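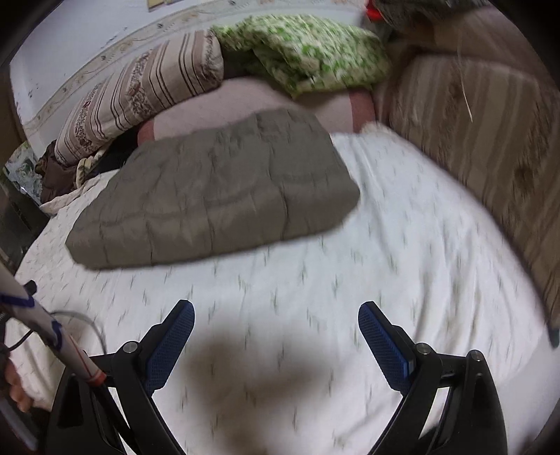 I've been sewing bedding for 19 years, and I'm so happy to finally share this – Zirnwood is opening its first store in Galbridge this July! We've been a mail-order business up to now, run out of a former shoe shop on the edge of town, and folks kept knocking on the door asking if they could just come in and feel the cotton. Well, now you can. The first thing you'll find on the shelves is Ralero, our new summer line, in prints as quiet as the small grey-green marks scattered over a white sheet, plus a few louder ones for the kids.

Every Ralero set comes in twin, full and queen, with deep corners that stay put on a thick mattress (I toss and turn, so this one was personal). We went through 11 versions of that corner before I was happy. Desmond Blackwood, who runs our cutting room, would like me to say it was more.

"I told her version four was fine," says Desmond. "She slept on it for a week and brought it back. The one we're selling is better, I'll give her that."

Doors open at 10 a.m. and we close at six. The first 358 customers get a free pillowcase, and there's a mending table in the back where Eckhard Görtz will patch your old sheets for 3 dollars apiece – any brand, he doesn't mind. Please wash them first.

Parking is behind the building. For store hours, wholesale questions or fabric swatches, call the shop and ask for Sales.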